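4.2 Does the glass bring in daylight?

The case for glass partitions in shared workrooms has been made so often that it is rarely tested. Esposito and Kaimal, in the survey that the Pilbridge fit-out was based on, reported that 85 percent of respondents described a glazed room as "bright." We don't doubt the number. We doubt what it measures. The question was put to people in March, in the middle of the day, with the overhead lights on, and there was no follow-up asking whether the brightness came from the windows or from the ceiling. A person sitting in a well-lit room with a glass wall will call it bright whichever is the case.

Our own readings at Pilbridge make us more doubtful still. We took 847 light readings at desk height over the study period, in the rooms behind the partitions and in the outer strip next to the windows. With the ceiling lights off and the blinds up, the inner rooms did get a usable amount of light through the glass. With the blinds down, they got very little. This would matter less if the blinds were usually up. The log kept by Bindu Poduval shows that in most rooms they were lowered early in the study and stayed that way, and that the people who sat nearest the windows made the choice for everyone behind them.

Under those conditions the partition has two effects that the earlier work does not discuss. It passes on a view of the blinds, and it gives back a reflection of the lights inside the room. Both can be found in Figure 4, where the ceiling lights show in the glass and the window blinds lie past it. We would not build an argument on one photograph, and reflections change a good deal with where a person stands. Still, the arrangement is common in the building, and it is hard to square with the plan drawings, in which arrows of daylight run without a break from the window to the back wall.

A second claim concerns the walls. The designers kept them plain and white so that they would "carry the light inward." A white wall does return more light than a dark one, but it returns whatever light it is given. In rooms lit from overhead, the wall tells us nothing about the windows. Sundaram's defense of the white wall rests on a comparison with the old paneled rooms, which also had fewer lamps, and she does not separate the two. Until someone does, we would set that comparison aside.

The same caution applies to furniture. The rooms hold a mix of light plastic chairs and darker, heavier pieces, and we were asked whether the mix made any difference to the readings. We moved what could be moved in one room and measured again. The change was smaller than the ordinary drift between two readings taken 30 minutes apart, so we report no effect.

Figure 4. One of the Pilbridge rooms: plain white wall, white plastic chair with a handle slot in its back, and glass partition with window blinds beyond.

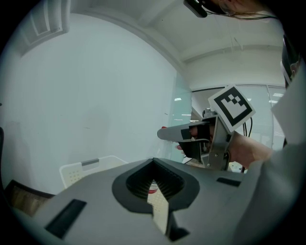
4.3 Are the chairs moved?

The handle slot in the chair back is offered in the Stiter planning notes as proof that a room can be rearranged by the people who use it. A slot shows that a chair can be picked up. It says nothing on whether anyone does so, and we found no earlier study that had checked.

Joseph marked the floor position of 35 chairs and went back to them at the end of each working day. Most had shifted by less than the width of a seat, which we take to be people sitting down and getting up again. A few had gone to another room and did not return while we were measuring. We can't say that they were carried by the handle, and two people we spoke with said they pushed the chairs along the floor with a foot.

The method has obvious gaps. A chair that was moved at ten in the morning and put back by four would count as unmoved, and the marks themselves may have encouraged people to put things back where they found them.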